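Chapitre 3
Poser les choses : la tasse, le plateau et le reste

Par Toon Postma
Mis en ligne en juillet

On range depuis toujours et on enseigne le rangement depuis peu, ce qui explique la maigreur de la bibliographie. Les deux premiers chapitres ont traité des placards, c'est-à-dire de l'endroit où les objets disparaissent. Celui-ci s'occupe d'une question moins noble : ce qui reste sur la table une fois que tout le monde a déclaré que c'était rangé.

L'étudiant qui aborde la matière croit volontiers qu'une table est une surface. C'est exact pendant le temps qui sépare la livraison du premier courrier. Ensuite, la table devient un lieu d'attente. On y pose une tasse « pour l'instant », et l'instant, dans un foyer ordinaire, peut durer jusqu'aux vacances. Hendrik Dekker, dans son cours de Zellside, appelait cela le dépôt provisoire de longue durée. Il avait sur son propre bureau une agrafeuse vide qui aurait mérité une plaque commémorative.

Le vocabulaire d'abord. Nous appellerons support tout ce qui reçoit un objet : table, étagère, rebord de fenêtre, pile de magazines. Nous appellerons fond une pièce plate intercalée entre le support et les objets, par exemple un plateau, un set ou une grande planche. Le fond a mauvaise réputation, on le soupçonne d'être décoratif. Il rend pourtant un service considérable, car il trace une frontière. Un objet posé sur une table est quelque part ; un objet posé sur un fond est dedans ou dehors, et celui qui l'a mis dehors doit s'en expliquer.

La couleur du fond compte davantage que sa matière. Sur un bois pâle, un petit objet blanc se fait oublier sans effort. Sur une planche foncée, il devient impossible de prétendre qu'on ne l'avait pas vu. Le catalogue Schouten recommande le fond assorti à la table, et l'on comprend bien pourquoi : un client qui perd ses affaires en rachète.

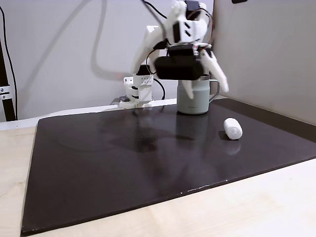
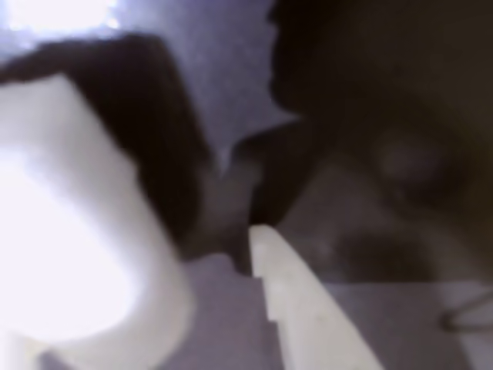

Fig. 3.2. Première vue : tasse vert-gris au fond de la planche, petit cylindre blanc seul vers l'avant. Seconde vue : gros plan, masses sombres en haut.

La tasse pose un problème que le cylindre ne connaît pas, celui de l'anse. Une tasse a un sens, et quiconque la dépose doit choisir de quel côté il la rendra saisissable. Les droitiers tranchent sans y penser, les gauchers y pensent depuis l'enfance. Pour les exercices de ce chapitre, on fixera l'orientation de l'anse avant de commencer et l'on s'y tiendra, même si elle déplaît à un membre du groupe. Il y en aura un.

Reste la distance. Deux objets trop proches forment un tas, du moins aux yeux de la personne suivante, qui se sentira autorisée à en ajouter un troisième. Deux objets éloignés paraissent chacun attendre quelqu'un. La méthode Kuvden fixe l'écart minimal à une largeur de main, sans préciser la main de qui. Nous garderons cette règle, faute de mieux, jusqu'à la section 3.3, où elle sera abandonnée.

Avant de poursuivre, le lecteur choisira chez lui une table en service et notera ce qui s'y trouve à deux moments de la journée, le matin et après le dîner. Il est interdit de ranger entre les deux. Il est également interdit de prévenir les autres occupants, dont la conduite s'améliorerait pour une soirée et fausserait le relevé. Les tables de verre sont admises, avec nos condoléances. On conservera les notes : elles resserviront page 14, quand il faudra distinguer l'objet utile de l'objet simplement toléré.

Commentaires

Marjolaine : J'ai fait le relevé. Mon mari a rangé entre les deux, pour la première fois en onze ans. Est-ce que je recommence ?

lecteur_endar : L'écart d'une largeur de main ne tient pas sur une table de bistrot. À deux cafés, on est déjà hors norme.

Basile T. : Je suis gaucher et je confirme pour l'anse.

À lire aussi

Chapitre 2 : Le placard, théorie et avalanches
Section 3.3 : Contre la largeur de main
Endar : étagères murales, le cahier d'exercices
300 objets sans place attribuée, répertoire commenté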